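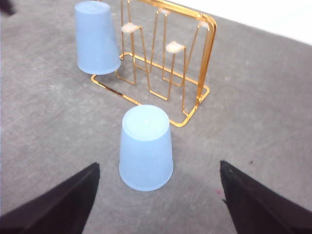 On 23 May 2021, Jocelyn Kennedy wrote:

> I've read the last few messages on descaling and I still can't see why anyone in Lutach would bother with a softener. We've had hard water all our lives. I do the kettle with vinegar when it gets bad and that's the end of it. The Livero man quoted me for a full unit under the sink, plus salt, plus a service every year, and I said I'd think about it. I've thought about it. What would it save me, in a house with two people in it?
>
> Also, does the vinegar do any harm to the element? My sister says it does.
>
> Jocelyn
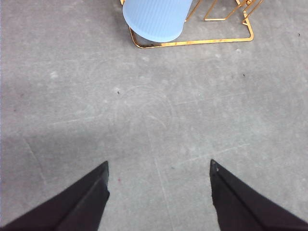 Roxana Ríos
List moderator, Lutach Household Water

Jocelyn, I'll take the second question first as it's the easy one. Vinegar won't hurt a modern stainless element if you dilute it by half, leave it an hour and rinse it out. What does the damage is leaving it in overnight and then boiling it. Citric acid does the same job and the kitchen doesn't smell afterwards. I buy mine loose from the hardware shop on the Paucar road and use a dessertspoon to a full kettle. The sachets sold as Resus work too, but read the back of the packet: it's citric acid with some colouring, and you pay a good deal more for it.

On the softener, I think you did right to wait. My neighbours had one put in nine years ago and they like it, but they are a household of five with a combi boiler and two showers going every morning. The heating engineer told them to protect the boiler and that is where most of their saving has come from. You have a hot water tank and an immersion heater, if I remember your message from last August. A tank will fur up, but slowly, and you can have it looked at when the heating is done.

Some of you asked for our own numbers. We have the small Livero on the cold feed to the kitchen only. The meter on it reads 3,843 litres since it went in, and we have used three blocks of salt. I've no idea what that would be for a whole house – the unit is a different size and so are the blocks, so please don't multiply it up and send me the answer.

If you go for a kitchen-only unit, ask where the drinking tap is taken from. Ours was plumbed so that everything in the kitchen came out softened, and we had to have a second tap put in off the mains for drinking and cooking. The man hadn't mentioned it and I hadn't asked. The extra tap cost nearly as much as the fitting.

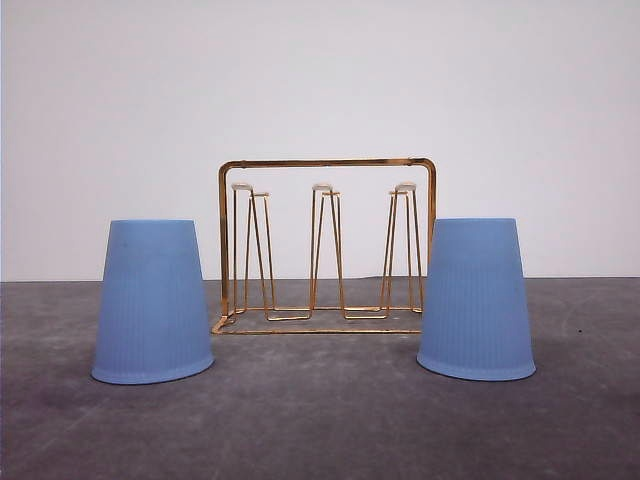
Two cups and the wire drying rack.

Several people wrote about marks on crockery and glasses, so here is what works for us on hard water. Rinse hot, shake off what you can, and dry with a cloth while it's still wet. Air drying leaves the chalk behind wherever the last drop sits. On plastic you can usually feel it as a slight roughness before you can see it. A wipe with weak citric acid once a fortnight clears it, then rinse again. Don't do this to anything with a gilt rim.

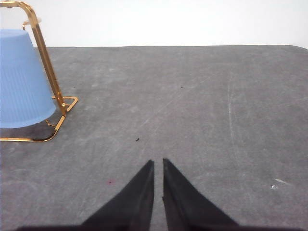
Chalk on worktops and tables comes up with the same weak mix, left for a minute and wiped off, but keep it well away from marble, limestone or anything with lime in it, because the acid will etch the surface and there's no putting that right. If you don't know what your top is made of, try a corner at the back first. The other thing is simply seeing it. On plain black you see every ring, while on a mottled grey like this tabletop a dried splash could pass for part of the pattern, so run your hand over it now and then. Laminate with a lifting edge should be kept as dry as you can manage, hard water or not.

Back to Jocelyn's question about saving. For two people, a tank and one bathroom, I'd spend the money on a new shower head that unscrews for cleaning and a bag of citric acid. If the boiler ever gets changed for a combi, ask again then. The fitter will have a view on it, and some boiler guarantees in hard water areas ask for a scale reducer on the inlet – a much smaller thing than a softener and a good deal cheaper.

Has anyone tried the magnetic clips? I have a pair in a drawer and can't say they did anything.

Roxana

Print this message | E-mail this message
Contact the list owner | © Lutach Household Water | Back to top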